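Fiquei um mês inteiro com o Katum em casa – o robô de chão com braço que a Navthorpe anda a empurrar como "ajudante doméstico" – e já me perguntaram tantas vezes se vale a pena que mais vale escrever de uma vez.

Resposta curta: para meias, sim. Para o resto, depende da vossa paciência!

## O que ele faz bem

Apanhar coisas moles do chão. Meias, panos, aquele brinquedo de peluche que vive no corredor. Larga tudo no cesto e segue caminho, e faz isto com um ar tão sério que lhe ganhei carinho. A bateria dá para 60 minutos de trabalho e o barulho é suportável (menos que o meu aspirador, mais que o frigorífico). Em tapete baixo anda bem, em tapete felpudo esqueçam.

## O que ele faz mal

- **Cabos.** Passa por cima, puxa, às vezes fica preso e apita até alguém ir lá.
- **Garrafas.** Se estiver tampada e de pé, aguenta até 10 segundos a apontar e depois agarra. Deitada, empurra-a pela sala fora como quem joga à bola.
- **Roupa dobrada.** Diz que dobra. Dobrou-me 31 t-shirts numa tarde, e eu redobrei quase todas.
- **Loiça.** Nem tentei os copos bons. Com os de plástico já me chegou o susto.

Numa oficina a conversa muda um bocado. Na Randau, onde trabalho, temos um Mạch fixo numa bancada a separar peças, 200 por turno, sempre as mesmas e sempre vindas do mesmo lado. Aí é imbatível, não se cansa e não se queixa. Mas mudem-lhe a caixa de sítio um palmo e lá vamos nós outra vez ao menu de calibração. Uma casa é isso o dia todo – cadeiras que andam, casacos pendurados onde calha, fios pelo chão.

E a mão humana continua a ser a referência. Pegar numa coisa torta sem a esmagar, perceber que está a escorregar, corrigir a meio... quem tenta passar isso para uma pinça sabe o trabalho que dá.
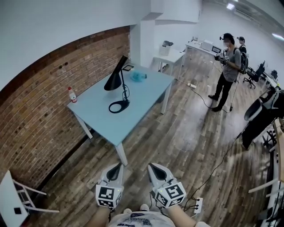 Pinça de mão e câmara na cabeça:

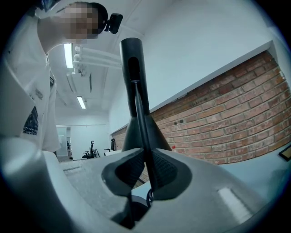 Voltando ao Katum: a pinça dele é lisa demais para o meu gosto, e foi das coisas que mais me irritou, com embalagens de plástico então é um desespero. Há umas almofadas mais aderentes à venda à parte (claro!), que ainda não experimentei. A aplicação melhorou com a atualização de fevereiro, já deixa marcar zonas proibidas e o mapa não desaparece de um dia para o outro.

Se têm crianças, chão livre e muita meia perdida, dou-lhe um sete em dez. Se estão à espera de chegar a casa e ter a cozinha arrumada, guardem o dinheiro mais uns tempos. O meu vai ficar, mas só no corredor e no quarto dos miúdos, com os cabos todos presos à parede.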